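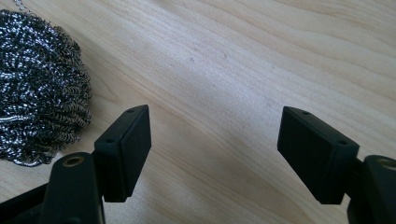 Wuris Forum: Demonstration Methods
Topic: Hand-held gripper demonstrations and reported success rates

hudstead_lab
Posted 23 Aug 2020

The Hudstead group has released the results of its tabletop study for comment. Operators recorded 368 demonstrations with paired hand-held grippers, and a policy was trained on those recordings alone. No teleoperated data was used. On the placement task the policy completed 50 trials out of 100. A baseline trained on 27 teleoperated demonstrations completed fewer, and the full table will be posted with the second draft.

Each operator works with a gripper in either hand over a light wood tabletop, with a wire basket at the center. The view from head height was recorded but was not given to the policy during training. 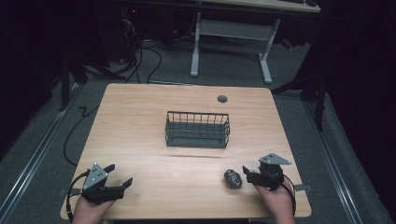

totville_review

The comparison as stated is not sound. The two conditions differ in the amount of data as well as in the method of collection. A difference of this size in the number of demonstrations could account for the whole result. Our section requests a run in which both conditions are held to 27 demonstrations before any claim is made about the device.

hudstead_lab

The request is noted. The study was designed to hold operator time equal, and the demonstration counts follow from that decision. We consider time to be the cost that matters to most laboratories. A matched run can be added, but it will not replace the main table.

kernel_panel

I support Hudstead on operator time. I would still ask for results by object. Compact objects and thin wire pieces do not fail in the same manner, and a single rate hides this.

totville_review

Equal time is a fair basis if setup and calibration are counted. The draft does not say whether they were. Please also state how the finger opening was measured at the start of an episode. In the view from the gripper, both fingers stand apart over bare wood with the rack well beyond them, and a small error in opening could carry through to the grasp.
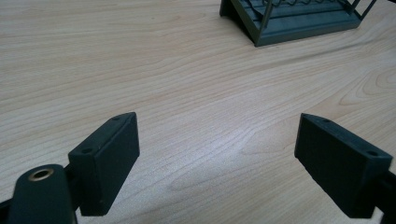

Posted by: kyei_methods | Member since January | Section: Demonstration Methods

Opening width was taken from the gripper view itself in the Kyei protocol, which the Hudstead draft cites. Calibration was performed once per session and was left out of operator time. Totville is correct that this should be stated. I do not agree that it changes the ranking, as both conditions required a calibration step.

totville_review

They required different calibration steps. The times should be reported separately. We maintain our objection until the matched run is available.

hudstead_lab

Calibration times will be listed for both conditions in the second draft, along with results by object. Comments on section 4 remain open.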